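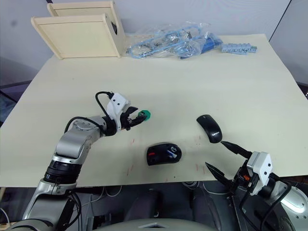

Pale wood shelf at the back left corner of a work table.

Keeping a Work Table Usable
by Ditte Hjaltested

A work table fills up from the edges in. Mail, chargers, a jar of screws, half a roll of tape, and by March there is room for one elbow. These are the habits that have kept mine usable at home and at the repair bench I share with Keegan Doolan in Rutherford. Most of them cost nothing.

Put the shelf at the back

A shelf on a table belongs in a back corner, against the wall. In the middle it cuts the surface in two and you end up working on whichever half is less full. If you are right-handed, the left corner is usually better, as your working arm won't knock into it.

Keep it low. Anything taller than your forearm blocks the light from a wall lamp and turns into a place to lean things. Stick felt pads under a wooden shelf before you load it, especially on a painted or waxed top. Replace them when they go flat.

What goes on the shelf: things you use every week. Glue, pencils, the tape measure, a small brush. Paint cans and spare hardware go on the floor or in a cupboard.

Cables 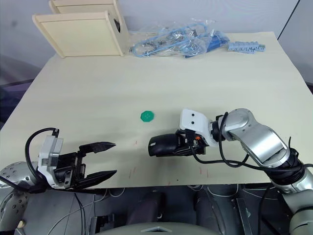
2 min read

Clear bags work well for cables. You can see the color and the plug without opening anything, and a bag squashes into a gap where a box won't fit. Freezer bags are fine. The thicker ones with a slider last longer, and I have some that have been through three moves.

Coil each cable loosely before it goes in. Tight winding around the hand puts a twist in it every turn, and after a while it won't lie flat. Make one loop over and the next loop under, then close it with a strip of hook-and-loop tape. Skip rubber bands. They dry out and stick to the jacket.

Sort by what the ends look like. I used to sort by device and then could never remember which device a cable had come with. Write the length on a bit of masking tape near one plug. A 20 foot cord and a 16 foot cord look the same in a coil, and you will always pick the wrong one first.

Leave a little air in the bag and don't stack heavy tools on it. Connectors bend more easily than people expect.

Small loose parts

Caps, knobs, washers and feet from furniture come off a job and get put down wherever there is space. Have one dish for them and use only that dish. A saucer with a rim is enough. Keegan uses a Lovileck tray with a magnet in the bottom, which is good for screws and no use at all for plastic.

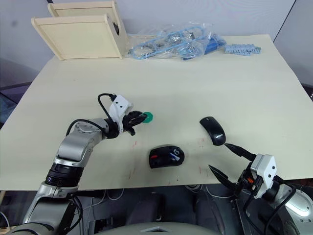 A small, round green piece. Parts this size need a home of their own.

A pale table helps here. Dark tops hide black screws and brown washers, and you find them later with your sleeve. If your table is dark, lay down a sheet of white paper or an old pillowcase while you take something apart. When you finish, fold up the corners and tip everything into the dish.

Bright parts are easier still. If you have plain gray knobs or caps that keep getting lost, put a dab of nail polish on the underside. It peels off with a fingernail if you use only one coat on smooth plastic, but test it somewhere hidden.

Flat pieces are harder to pick up than round ones. Slide them to the edge of the table and take them from there, or press down on one side with a damp fingertip. Don't pry with a knife on a painted surface.

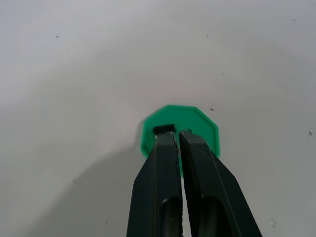 Cleaning the top

Clear the table completely before wiping it. Working around things leaves rings, and the rings get harder to shift each time.

For a painted or laminate top, use warm water with a few drops of dish soap. Wring the cloth out well and go with the long side of the table. Dry it straight away with a second cloth. For pencil and scuff marks, a white eraser is gentler than a scrub pad. Dried glue should be left until fully hard, then lifted with a plastic card. An old store card is ideal.

For bare wood, go easy on the water. Brush the dust off first and use a barely damp cloth. A thin coat of paste wax twice a year takes nearly 20 minutes, including the buffing, and spilled coffee will sit on top long enough for you to get a towel. I use Fesstead wax, which smells strong for an afternoon, so open a window.

End of the day

Put the dish back on the shelf, close the cable bags and turn off the lamp at the wall. If a job isn't finished, put its pieces in one shallow box with a note on top saying what the next step is. A shoebox lid will do.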